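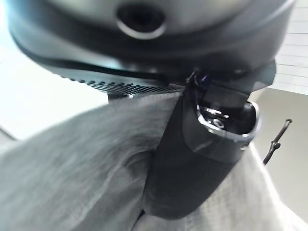 Chapter 6
Cloth: Teaching a Robot to Handle Things That Won't Hold Still

In this chapter you will
learn why soft objects are harder for a robot than hard ones
plan a garment task and break it into stages
record demonstrations by guiding the robot yourself
keep a run log your teammates can read
decide, as a team, what counts as a finished run

Key words: deformable, demonstration, grasp point, occlusion, run, stage, wrist view

6.1 The shirt problem

Pick up a coffee mug. Now put it down and pick it up again. The mug has the same shape both times, and the handle is still where you left it. If you did the block and cup projects in Chapters 4 and 5, you know how much your robot depended on that. You told it where the handle was, and the handle stayed put.

Now do the same with a shirt. Drop it on a chair, pick it up by whatever part is on top, and drop it again. The collar was on the left and now it's underneath. One sleeve is inside out. You could do this all afternoon and never see the same pile twice, and that is what makes this my favorite chapter in the book!

Engineers call an object like this deformable, meaning that its shape changes when you push, pull or lift it. Rope is deformable. So are dough, plastic bags and power cords. Cloth may be the best one to learn on, because every student already owns some and it survives being dropped.

Think about what you do when you fold laundry. You probably lift the piece first and let it hang, and gravity does some of the sorting for you. You slide your fingers along an edge until you reach a corner. You shake it. You hardly look. A robot can learn versions of all of these moves, but somebody has to show it, and for the next four weeks that somebody is you.

6.2 One class's project

The examples in this chapter come from the robotics elective taught by Panya Saithong. Her students split into teams and gave each team a name, and you will meet two of them here: Team Susura and Team Petchrat. Both had the same job, which was to lift a garment off a seat, let it hang free, and lay it back down flat.

The class met on Thursday afternoons and recorded 418 demonstrations by the end of the unit. A demonstration is one complete try at the task, with a student guiding the robot's arms while the computer saves the joint positions and the camera views together. Some teams saved only their good tries. Team Petchrat saved everything, including the ones where the shirt ended up on the floor, and labeled each one. Keep that in mind when you get to Section 6.5.

Before anyone touched the controls, each team wrote its task in stages. Team Susura's plan looked like this:

Stage 1. Reach. Move the hand over the garment with the fingers open.
Stage 2. Grasp. Close on a fold, deep enough to hold.
Stage 3. Lift. Raise the arm until the garment hangs free.
Stage 4. Clear. Bring the second hand in to catch a loose edge.
Stage 5. Lower. Set the bottom hem down first and let the rest follow.

Their first version had 14 stages, and it was a fine piece of thinking, but the student at the controls couldn't remember them all. They crossed out and combined until five were left. When your own plan runs past one side of an index card, do the same. 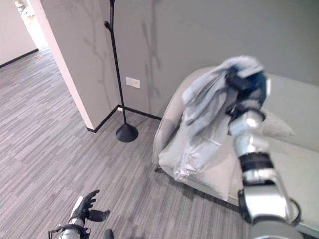
Team Petchrat disagreed with Susura about Stage 4, and said that the second hand should wait until the lift was completely over, so that each run would look more like the last one. Susura wanted both hands moving together, the way a person's do. They never settled it. Each team recorded its own way, and comparing the two sets of runs turned into the best class discussion of the unit. Have this argument in your own group, out loud, before you record anything.

6.3 Two kinds of seeing

A camera placed high up, near where a head would be, shows the whole job: the arms, the garment, the furniture. It's the view you will want when you plan a reach. Its weak spot is occlusion, which happens when one thing blocks your view of another. Cloth is terrible for this. As soon as fingers close on a fold, the fold hides the fingers.

A wrist view comes from a camera that rides along with the hand. It gives up the big picture and gets you in close, where you may be able to tell whether a finger is next to the cloth or pressed into it. The cost is blur – the camera moves whenever the hand does – and a good share of the picture is taken up by the hand itself.

Try this now, before reading on. Hold one fist near your nose, close one eye, and pick up a sock with the other hand. Then do it again with both eyes open and the fist out of the way. Write two sentences about what you lost the first time.

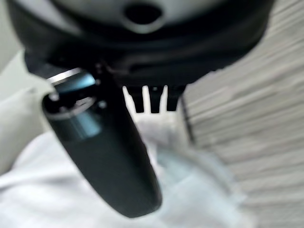 When you review your recordings, play the two views side by side and stop at the moment of the grasp. Ask what each view tells you that the other leaves out. Students usually start out trusting the high view and end up arguing over the close one, and both habits are worth having.

6.4 Setting up your runs

Your kit may be different from the one Saithong's class used. The steps work the same way on the Irkuta trainer and on the older Brarkia arms, though the menus have other names.

Choose one garment and stay with it for the whole first session. Plain, medium-weight fabric is easiest. Save zippers and buttons for later.

Agree on a starting pile. "Dropped from waist height" is a good rule. "Kind of messy" isn't.

Set a time limit of 40 seconds per run. If the garment isn't down flat by then, stop, label the run, and reset.

Trade operators every six runs. Tired hands make jerky recordings, and everyone should get a turn at the fun part.

Write the log entry before you reset the pile. It should give the run number, the operator, the last stage reached, and one plain remark. "Lost it in Stage 3, grabbed only the top layer" is a very good remark. "Bad" will mean nothing to you next week.

Check your understanding

Name three deformable objects in your classroom that aren't clothing. Which would you least like to hand to a robot?

Rewrite Susura's Stage 2 so that a person who has never seen the robot would know exactly when the stage is over.

Team Petchrat kept its failed runs. Describe one way those recordings could help and one way they could cause trouble if the labels were wrong.

Section 6.5 picks up with the recordings themselves. Bring your log and at least one run that went badly.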